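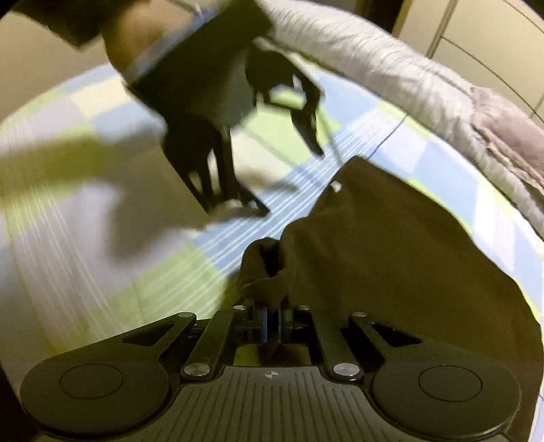 About us

Hi, and thanks for clicking through to the page most people skip! We're Cadis, a small software company that writes the thinking parts for robots that handle soft things. Clothes, sheets, tea towels, bandages, the odd tarp. We don't build arms and we don't sell grippers. You bring those, and we bring the code that works out where the fabric is, where to grab it and what to do once it's in the fingers.

I started Cadis in a spare room with a secondhand desk and a fairly stubborn idea about laundry. There are 14 of us now, and the spare room has its bed back. I still write code most mornings, I still answer the general inbox, and I'm the one writing this page, so if it rambles you know who to blame.

Why cloth?

A box keeps its shape when you pick it up. A shirt has a different shape every time you look at it, and the bit you need is usually tucked underneath the bit you can see. For a planner that's miserable, and I mean that fondly. I'd spent years on software for arms moving rigid parts, where you model the thing once and then trust the model. Then a friend who ran a linen service asked me why a robot couldn't just pull a pillowcase out of a pile, and I didn't have a good answer. I went home and dumped a basket on the floor and stared at it for most of an evening.

What we make

Our main product is Gulto, a perception and planning stack for fabric. It looks at a heap, guesses at edges and corners and folds, and keeps several guesses going at once instead of betting the lot on its favourite. Then it picks a grasp, watches what the cloth does, and throws out whichever guesses were rubbish. It's quick to change its mind, and that's the part I'm proudest of. The early versions would commit to a corner that wasn't there and follow through with complete confidence - very entertaining to watch, less so with a customer standing next to you.

Flikton is the tooling side, and it started life as a pile of scripts we were all a bit ashamed of. It lines up recordings from more than one gripper, so you can scrub through a two-handed fold and see what each hand was up to at the same moment. It also lets you mark where a grasp began and ended, compare one run against another, and find the spot where the clocks drifted apart. (The clocks always drift apart. We've learned to check that before blaming the model.) We've got 186 named fold and unfold routines in the library so far, and the naming arguments have been fierce. Ask anyone here about "half burrito" and then clear your afternoon.

Under both of those sits our controller for two arms sharing one piece of fabric. Each hand has to give a little when the other one pulls, otherwise you get a tug-of-war and a stretched jumper. It runs on ordinary hardware and we keep it as boring as we can manage. Boring code is lovely to debug at 4 in the afternoon.

How we work

We're in two rooms above the shops on Yurchenko Street, up a set of stairs that every delivery driver has had words about. One room is desks and the other is for robots, fabric and a truly silly number of bedspreads. We like pattern, creases and clutter in our data, so if you're ever replacing your doona covers, we'll happily take the old ones off your hands!

We take on 6 customer projects a year, and I'd like to keep it that way for a while yet. It means the person who wrote your planner is the person who picks up when you ring. Everyone does a stint on support, me included, and everyone spends time working with the fabric themselves. You write much better grasping code after a morning of folding fitted sheets. I'm still hopeless at fitted sheets, by the way, and so is Gulto, though it's getting ahead of me.

We also publish our failures internally, with a short write-up each. Some are tiny (a threshold set in the wrong units) and some ate a whole month. New starters read them in their first week, and a few have told me it was the most useful thing they got, well ahead of the mug.

Working with us

If you've got a robot and a fabric problem, write and tell us what the material is, how it arrives and what "done" looks like to you. A quick phone video of the pile helps heaps. We'll tell you pretty early if we don't think we're the right mob for it.

We usually take interns in the cooler months, and we're after a perception engineer and someone who enjoys motion planning enough to talk about it at lunch. You don't need a robotics degree. Send some code you like and a few lines on why you like it. The kettle's on from 8, and the stairs are on the left past the bakery.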